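Plernent says its meal kits cut food waste. The numbers are thin

24/03/2020 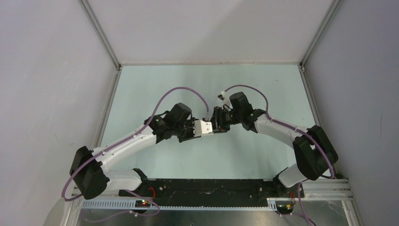 Meal kit seller Plernent told customers this week that households using its boxes throw out 22 percent less food than those that shop at a grocery store. The claim sits at the top of its website and is printed on a card that now goes out with every order. It comes from a survey the company paid for and ran itself.

The survey was sent to 2,547 customers, and 1,291 of them filled it in. Each was asked to think back over the past month and guess how much food had gone in the trash, then to guess what the figure had been before signing up. No food was weighed. No one who had canceled was asked, and neither was anyone who had never bought a box.

That leaves a lot of room for wishful thinking. People who like a service enough to keep paying for it tend to say kind things about it, and most of us are poor judges of what we scrape off our plates. A person who joined two years ago is being asked to remember the state of a crisper drawer from two years ago.

Plernent did not share the full results. A short summary, five pages long with a good deal of white space, gives the headline figure and a chart with no scale on one side. It does not say how the answers were turned into a percentage. Asked about this, a company spokesman said the method was "in line with what others in our field are doing," which may well be true.

Maarten Bosman, who spent years buying produce for the grocery chain Vandenberghe and now writes a newsletter on the food trade, is not convinced. "They asked happy customers if they were happy," he said. "I would want to see a month of kitchen trash on a scale, before and after. It's dull work and it costs money, so you get a survey."

Bosman also questioned what counts as waste. The survey covered food thrown out at home. It left out anything lost while the boxes are being packed, and it left out boxes that arrive late and go straight in the bin. It did not touch on packaging at all — the ice packs, the liners, the little tubs holding one spoonful of soy sauce.

There is something to the basic idea. A recipe that needs half an onion and comes with half an onion should leave less behind than a three-pound bag. But a household that orders three dinners a week still shops for breakfast, lunch and the other four nights, and the summary is silent on whether those groceries were counted.

Rival Furier made a similar promise when it launched and has since dropped it from its ads. The company said only that it had "refreshed its message." Pikia, a smaller seller that delivers to just a few cities, makes no claim about waste and charges less per serving.

Plernent says a larger study is planned and that results will be out in June. It has not said who will carry it out, or whether former customers will be included. The cards will keep going out with orders in the meantime.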